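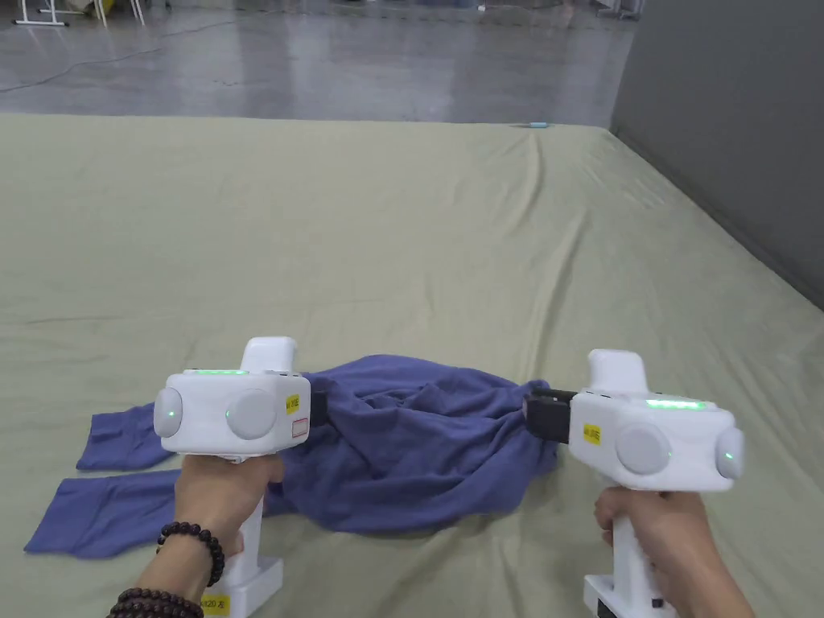 Gobnait Dunne wrote to us in August to ask why anyone should pay a company to tell them a robot can't fold a jumper. We get a version of that most weeks, and it's a fair thing to ask.

## About Erergate

We review robot kit for people who are thinking of buying it. We began in Lamosbridge, after a laundry firm there spent a good deal of money on a folding machine that managed towels and very little else. Makers don't pay us. The buyer does, and the buyer gets the whole report, including the dull parts.

Most of our work now is on hand-held grippers and the teaching services sold with them. The sales talk is always the same: a person does the job with a gripper in each hand, the recordings go off to the supplier, and a robot learns from them. Perhaps it does. We'd like to see the failures before we say so.
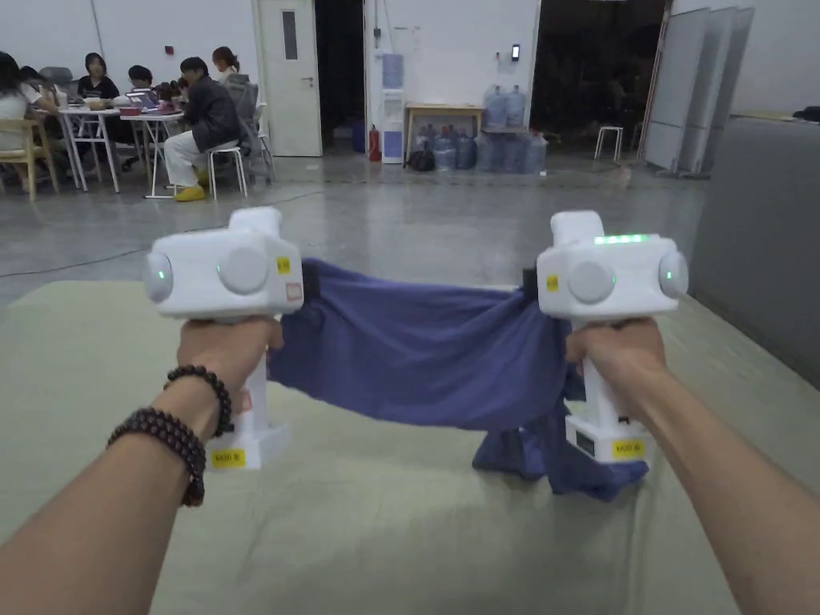

Soft clothes are where we push hardest. A stiff box forgives a poor grip, but knitwear doesn't, and a service that looks good on boxes can fall apart on a sleeve.

Our last long review was of the Dravov service. We were sent 2,543 recordings and told they were all usable. We passed 1,621 of them. Dravov disagreed with our count — their reply is printed in full at the back of the report, as every maker's is.

## What we won't do

- Give star ratings
- Quote a maker's speed figures as our own
- Review anything after fewer than 100 tries

Nabil Tarawneh runs the tests and Egan, our older office, keeps the reports. A full review takes around 16 working days. If you only want to hear that the thing you've already ordered is a good buy, please save your money.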